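Blog > Around the house > Shared spaces

We use cookies to remember your settings. Accept | Manage

The upstairs room at Escobedo has needed sorting since September. Benvinda Esteves and I took the job on because we are in there more than anyone else, and we set ourselves a limit of two Saturdays.

The first went on chairs. We had been given 74 by an office that was moving out, far more than the room can hold, and most have now gone to Aurelio Beltrán for his hall.
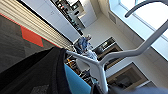 Storage was the second Saturday's job, and it took longer than the chairs. Benvinda wanted everything behind doors. I wanted the things we use every day left where people can reach them, so for now the white cabinets are for paper and spares, and the dark open shelves between them still hold all the bottles and small containers. They are too full. I have ordered two trays from Barero and will see if they help.

The carpet stays. A new one was quoted at 1,386, and we have 1,000 to last until spring.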